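3.2 Household linen and the folding station

The second part of the study concerned towels. Bedding had been covered in the first round of visits, and several of the households told us then that sheets were the smaller part of the weekly work. Towels are washed more often, dried in more places, and put away by more people. They are also the item over which members of the same household most often disagreed when we asked how a thing should be folded.

We asked 96 households in Drumstead and Makokha to keep a laundry diary for 6 weeks, beginning in October. Each diary had a page for every wash, with space for what went in, where it was dried, who folded it, and where it was stored. Diaries were collected by Kerubo Kombo and Dennis Odera, who also held a short interview at the door or, where invited, in the room where folding was done. Diaries with fewer than four completed pages were kept for the interview material but left out of the tables.

Folding surfaces varied less than we expected. The bed was the most common, followed by the kitchen or dining table, and then the lap or the arm of a chair. A few households used the top of a chest freezer. People who folded on a bed tended to sort first, making piles by owner or by room, and fold afterward. People who folded on a table usually took one piece at a time out of the pile and finished it before reaching for the next. Shabani Kaijage has suggested elsewhere in this project that the size of the surface decides the matter, and the diaries mostly bear him out, although three households with large tables still sorted first on the floor.

Covering the surface was common. Older respondents in Makokha often laid down a blanket or a thick cloth before folding, and gave several explanations: the table might be sticky, the varnish might mark, the cloth stopped things from sliding. The last of these matters more than it seems. On bare varnish a towel moves when its edge is pulled, and the person folding has to hold it down with the other hand or a forearm. On felt or a blanket it stays where it is put, and the corners can be brought over one at a time.

3.3 Getting a towel flat

Most of the time spent on a towel goes into the step before folding. Respondents rarely mentioned this step in the diaries, where it was hidden under words such as "sorted out" or "shook," but in the interviews it came up again and again. A towel taken from a basket or off a line is bunched, and its corners are usually underneath or inside. Terry cloth makes this harder. The loops on one face catch on the loops of another, so that two layers pressed together in a pile come away slowly, and a hand towel can hide inside a bath towel without being noticed.

We distinguish two ways of beginning. In the first, the person looks for a corner, finds it by running a hand along the hem, and then follows the edge to the next corner. In the second, the person takes hold of the cloth anywhere near the middle of the heap, lifts it, and lets the rest hang until an edge shows itself.
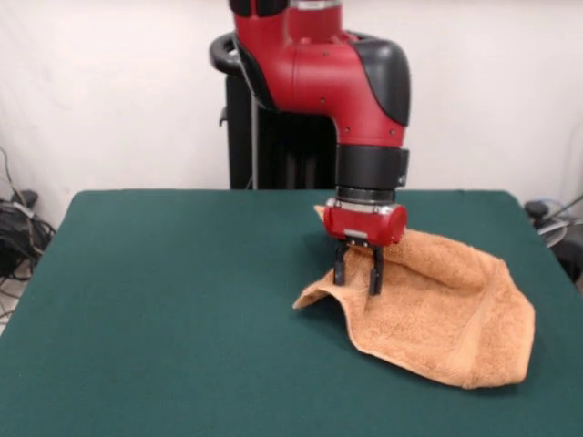 Figure 4. Peach-colored terry towel on a dark green covered table, raised by a single fold.

The second way was the more common among people who described themselves as being in a hurry. A pinch of fabric lifted from the heap pulls the cloth around it into a peak, and the sides fall away from the peak in loose folds. How much of the towel comes clear depends on where the pinch is taken. If it is near the center, the corners tend to drop together at the bottom and the towel hangs doubled. If it is closer to a hem, one long side drops free and can be caught with the other hand. Respondents did not speak of it in these terms, but several showed us, and two of them let go and took a fresh hold when the first one gave them only the middle.

Size changes the method. Washcloths were almost never lifted in this way; they were flattened by pressing with the palm. Bath sheets were lifted but then thrown over the surface, or over a shoulder, and the corners found afterward. Hand towels fell between the two, and it was with hand towels that people in one house differed most from each other. In one Drumstead family of seven, the diary recorded three separate folds for the same set of towels, and the shelf had to be straightened each time a different person filled it.

3.4 Folds in use

Two folds account for nearly all of the pages. The first is the half fold, in which the towel is doubled along its length, doubled again, and then brought over once or twice to suit the shelf. The second is the third fold, in which the long sides are brought in to meet or overlap, with the ends folded over afterward. The third fold was preferred where towels were stored in open view, as it leaves a rounded edge facing outward. Households with closed cupboards mostly used the half fold and had no strong opinion about the edge.

Rolling was rarer – most rolled towels were in bathrooms with a basket or a narrow shelf. Mwende Mushi, who coded the storage pages, found that rolled towels were seldom rolled straight from the heap. They were folded in half first, so rolling should be counted as an added step and its time recorded separately.

We had planned to compare folding before and after households received a Flirine shelf divider, but the dividers came late to Makokha and only the Drumstead results could be used. Those are given in Table 5. The dividers made little difference to the fold chosen. They did change the height of the piles, and respondents reported fewer piles tipping over when a towel was pulled from the bottom.

One limit of the diary method should be noted. It records who folded, but gives little weight to refolding, and the interviews suggest that refolding is frequent. A towel folded by a child, or by a guest, may be shaken out and done again the same evening without a new entry. Bakari Bakilana's earlier work in Bumley asked about this directly and we have borrowed his wording for the next set of diaries, which will also include tea towels and bath mats.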